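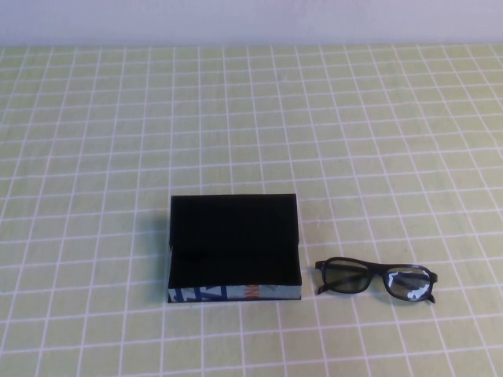
How to get wax, tea and gravy out of a tablecloth

My mother-in-law had a drawer of tablecloths so tightly packed you needed a knee to shut it, and when she moved to the unit in Lestdale most of them came to me, stains and all. I've spent the better part of a June working through them - with a pot of tea on the go, which did create a bit of extra work - and I've settled into a way of doing things that I'm happy to pass along.

Before you start

Check the colour holds. Dab a damp white hanky on a corner of the hem and leave it while you put the kettle on. If any dye comes across, stick to cold water and wash that cloth on its own.

Candle wax

Pop the cloth in the freezer for an hour, then lift off what you can with the back of a butter knife. Lay brown paper over and under whatever's left and press with a warm iron, moving to a clean patch of paper as it soaks up the wax. Go slowly! I rushed a lovely blue one and ironed the wax halfway across it.

Tea and coffee

Rinse from the back of the cloth under the cold tap, so you're pushing the stain out the way it came in. Then soak it in a bucket with a scoop of oxygen bleach, following the packet for how much. Old tea can take overnight, and I've had one that needed two goes.

Gravy and butter

Scrape first. Work a little dishwashing liquid in with your fingers, leave it for roughly 50 minutes, and wash as warm as the care label allows. Hold it up to the window before it goes anywhere near a dryer, as heat will set whatever grease is still in there.

Drying and putting away

I peg mine along the hem and bring them in slightly damp for ironing. My neighbour Hajnalka Illés rolls hers around old cardboard tubes from the fabric shop in Lernton, and I must say they come out with hardly a crease, so I've started asking for tubes too.

Next Tuesday I'm tackling the beetroot one. Wish me luck.

831 shares
8 comments

Related
Mending a pulled thread without a hoop
Which napkins are worth ironing?
Getting the musty smell out of a linen cupboard
Hemming a round tablecloth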